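# The Snack Box, Reconsidered

Every household has a place where candy goes to be forgotten. Ours is a cardboard box, and in October it will be 8 years since anyone admitted to being in charge of it. Things go in after holidays and train rides. Things come out at eleven at night, usually the wrong things.

The approved method for dealing with such a box is to tip it out on a bed. A table would do, but a table lets the hard candies roll away, and a bedspread holds them where they fall. It also makes you finish, as you will eventually want to lie down.

I gave myself 30 minutes and four piles: chocolate bars, wrapped cakes, hard candy and mysteries. The mysteries won early. Small bright wrappers give away very little, and I am not a person who eats a thing to identify it — or I wasn't until the third one.

Cakes are the real trouble. A Snickers can look after itself at the bottom of a box. A soft chocolate cake in a clear packet needs the top layer, and it never gets the top layer, because it was bought first.
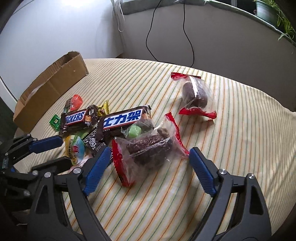
*Snickers in two alphabets, more or less, and one cake keeping its distance.*

The bars went back in first, standing on end along one side. Hard candy filled the gaps. The cakes went on top, where they lasted until Saturday, and the mysteries now live in a bowl by the door for guests.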